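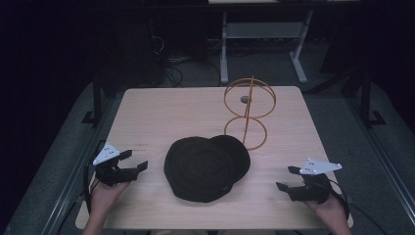 Two black hats beside a wire stand on a table.

Daltorthorpe lost property service to extend collection period

Items handed in on buses, in libraries and at leisure centres in Daltorthorpe will be kept for longer under new arrangements which take effect in February.

The town's lost property service will hold most articles for 13 weeks before they are passed on or recycled. The present limit is five weeks. The change follows a review of how the service was used over the past year, which found that many owners made their first enquiry after their belongings had already been disposed of.

Hats, gloves and scarves make up the largest group of items received during the colder months. According to the review, more than 93 articles of winter clothing were handed in during a single week last winter, most of them found on the evening bus services between the railway station and the Tikska estate. Umbrellas, reading glasses and children's shoes were also received in large numbers.

A spokesperson for the service said: "Residents do not always know where an item was left, and it can take several weeks before they think of asking us. The longer period should allow more people to be reunited with their property."

How items will be recorded

Each article will be entered in a shared register on the day it arrives, with a short note of its colour, size and the place where it was found. Until now the libraries and the bus depot have kept separate lists, and an enquirer could be asked to telephone each of them in turn. A single enquiry will in future cover all sites.

The register has been supplied by Pronalia under a contract which also provides for staff training. Records will be closed once an item has been collected, and the contact details of the owner will be removed at the same time.

Telephones, bank cards, keys and identity documents are not affected by the longer period. They will continue to be kept in a locked store and dealt with under the existing rules. Food and drink will be thrown away on the day of receipt, and wet clothing will be dried before it is put into storage.

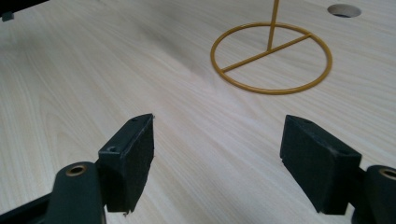
Collecting an item

Owners will be asked to describe the article and to say when and where they believe it was lost. Proof of identity is required for anything of value. A small charge applies to bags and electrical goods – there is no charge for clothing, books or items belonging to children.

The collection counter is on the ground floor of the El Ouafi Building, next to the main library, and will remain open until 5 pm on working days. Anyone unable to attend in person may send another adult with a signed letter and the reference number given at the time of the enquiry. Items cannot be sent by post.

Unclaimed clothing in good condition will be offered to local charities once the holding period has ended. Articles which are too worn to be used again will be sent for textile recycling.

The new period will apply only to property received after the arrangements begin. Residents who have lost something in recent weeks are advised to contact the service as soon as possible, as these items remain subject to the present limit. Enquiry forms are available from all branch libraries and from the ticket office at the bus station.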